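Notebook, February – wish list and what it's going to cost us

Started this page meaning to write down finger measurements and ended up doing the budget, so the measurements are at the back with the sketch of the new clamp. Sushil, if you're looking for the pad thickness, that's where it went.

Okay, the money. We have 3886 dollars left in the equipment line for the Panden bench and it has to be committed before the end of next month or it goes back into the general pot. I asked about carrying it over and got a very polite no. So the job is to spend it on things we'd have wanted anyway, and I want the reasoning on paper this time, because last year I couldn't reconstruct why we own two of the same torque driver.

What hurts the most right now is fingers. We print them, we use them, they wear at the tip or go soft where the screws pinch, and then everything stops while somebody runs another pair. A print takes most of an afternoon if the printer behaves and the nozzle is clean (it was not clean on Tuesday-before-lunch-me's watch, scratch that, it was just not clean). Satish thinks we should stop printing and buy molded ones from Brarnano. Their quote is 60 dollars a pair, minimum order of a dozen pairs, so 720 before shipping. They do look good! The sample pair is stiff and square and the bores line up with our plate without any filing. My problem is that we've changed the finger shape three times since the fall, and a dozen pairs of the wrong shape is a drawer full of doorstops.

My counter-offer is a decent spool order and a second print bed, so one set can cool while the next one starts. Call it 300 dollars all in. That leaves the shape open until summer. Satish came around on this after I promised to write down every finger we break and how. I've promised that before, I know.

Bench as it is now, with the camera at the wrist:
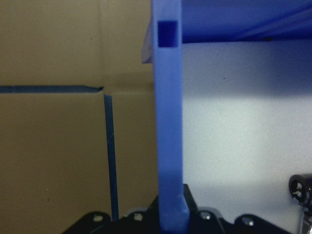
Wrist view, blue finger on the black plate. Cardboard with the blue tape corner at left.

Which gets me to the second item, the cardboard. I love cardboard. It's free, you can cut it with whatever is in your pocket, and when the arm bumps it nothing expensive happens. But it sags when the room gets damp, and every time I put it back up it lands somewhere slightly different, and then I spend the morning re-taping marks and wondering if yesterday's runs compare with today's. The tape has the same trouble. The two strips of that corner don't even meet, there's a gap where one stops and the other starts, and if I want to use the corner as a reference I'm guessing where it would be.

So I'd like real side panels. Upadhyay cuts rigid sheet to size and will engrave lines into it, which would get rid of the tape for good. I sent them a drawing with our outside dimensions and asked for a matte finish, light color, nothing glossy. Their first number was 410 for the set, engraving included. I think that's fair. Sushil wants us to mock the layout up in foam board first and live with it for two weeks, and he's right, annoyingly, so foam board goes on the supply run and the Upadhyay order waits until we've stopped moving things.

Third, cables and connectors. We don't have a spare for anything at the wrist. If a connector goes we're down until a new one ships, and the last lead time Preseck gave me was up to 3 weeks. Three weeks of an idle arm costs more than a bag of spares, so I'm putting in for two complete cable sets plus a box of assorted screws for the plate. Preseck wants 585 for the lot. Not negotiable from my side, I'd cut the panels before I cut this.

Adding up what I'm comfortable with today:
Spools and second print bed, 300
Panels from Upadhyay, 410 (after the foam board trial)
Cable sets and screws from Preseck, 585
Total 1295, which leaves 2591

The rest is where we don't agree. Satish would put it toward a better wrist camera. The picture we get is a bit soft, and the light on the pale surface is uneven, bright across the middle and then darker under the blue panel. I'd try a lamp first. A lamp is cheap and we can return it. If it still looks mushy with decent light on it then fine, camera, and I'll sign the request myself.

Sushil's idea is to hold a chunk back for a second base plate, already drilled and mounted, so swapping a whole finger assembly is four screws and done. I like this more the longer I look at it. Need a price from the machine shop, and need to check whether they'd charge us setup twice if we order the spare later.

To do before we talk again:
Ask Brarnano if they'd do a smaller minimum, even at a worse price per pair
Foam board, lamp, fresh blades
Machine shop quote for the second plate
Start the broken finger list (inside back cover, pen is on the string)
Tell purchasing the Preseck order is coming so it doesn't sit in the queue again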